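Chair and shoes – bench notes

Oct 10, 2020
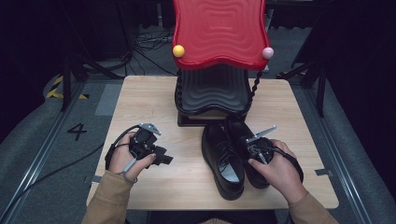 Red-backed child's chair on the pale table, black lace-ups in front.

Started the day meaning to finish the shoes and got pulled into the chair, as usual. Notes on both, in the order I remember them.

The brief from Busville is a window display for November: a child's bedroom corner, a bit storybook, with one pair of grown-up dress shoes to suggest that somebody's parent has just come in. Irina thinks it's charming. I think people walking past will see a funny chair and a pair of shoes and wonder whether either is for sale. She has asked me to write my doubts down here instead of saying them every time the kettle boils, so I'm writing them down.

The chair. The red back is the best part of it and I'll say so before I start grumbling. Glossy, with grooves rippling out from the middle and a wavy outline that follows them fairly well. The black seat repeats the same wave along its edges. Whoever drew it had one idea and stuck with it, and I can respect that. The corkscrew spindle between back and seat is another matter. It looks terrific and it will be a dust trap by the end of the first week. Tried a dry brush on it, then a cloth twisted into a string and pulled through the turns. The string is slower but gets into the curve. Do it that way, please, and keep the polish off it.

The two little knobs on the lower corners of the back are different colours, yellow on one side and pale pink on the other. Abundio is sure one is a replacement. I'm not convinced. The maker's sheet from Pralten says only "ball finials, assorted", and the chair is odd enough that a mismatched pair could easily be what was wanted. We are not painting either one until somebody finds me a catalogue page or an old photo. If the client wants them to match, the client can put that in writing.

The sheet also claims the chair is suitable for daily use by a child up to 37 kg. Maybe. I don't see any testing behind that figure and I'm not going to repeat it on a label. For our purposes it's a prop. No one sits on it, including visiting nieces.

Colour against the table: the red reads a bit orange under the bench lamp and a bit pink by the window. Irina's swatch card says it sits between the two Chiriac reds we had in for the theatre job. Held both against it in daylight and would not swear to either. Leave the touch-up question alone until the replacement tubes go in.

The shoes. Black leather lace-ups, men's, from the Onivmont box. Cleaned with a barely damp cloth, left an hour, then a thin coat of neutral cream and a brush. The polished uppers come up bright enough to throw the lamp back at you, and I'd stop there. Abundio wanted a mirror toe. A mirror toe is lovely at a wedding and a nuisance behind plate glass, where you get the streetlight, the bus and the bakery sign all sitting on the one shoe. We agreed to disagree and I put the tin back on the shelf.

The insoles are pale grey and look very new beside a leather upper that is supposed to belong to a tired man at the end of a working day. From the footpath that may not matter. From a metre away it does. Options are to turn the toes to the glass so the openings are less obvious, or to darken the insoles, and I'm against darkening anything we may have to send back.

Placement took longer than the cleaning. Toes forward, side by side, chair behind. With the shoes perfectly level it looks like a shoe shop. With one a little ahead of the other it looks a bit more like somebody has stepped out of them. Tried the right one tipped over at an angle as well, which Irina liked very much and which I suspect will look like a mistake to everyone else. It also has to stay tipped, and leather soles on a smooth surface have their own opinions. A dab of museum wax under the edge held for the afternoon – I'd want to see it hold through a heater cycle before I believed in it.

Laces: left them threaded. Tried loosening the top two holes for a more worn look and the tongues slumped, so did them up again. Tissue in the toes if they are going to be in the window longer than 9 days.

Distance between chair and shoes is still not settled. Too close and the dark base of the chair swallows them, black on black. Bring them forward to the middle of the table and they separate nicely, but then the chair starts to look like a throne and the whole thing gets solemn. A small rug would fix it. There is no money for a rug. Irina has offered one of hers and I have seen her dog.

To do:
Ask Pralten about the finials, by email, so there's a record.
Wax test with the heater on, right shoe tipped, four hours minimum.
Look at the red again in proper daylight.
Find out the real depth of the Busville window. The drawing and the email disagree and I've stopped trusting both.

Note from Irina, added later: the tipped shoe stays in. Try it with the chair turned slightly to face it.

Will try it Monday. Not hopeful.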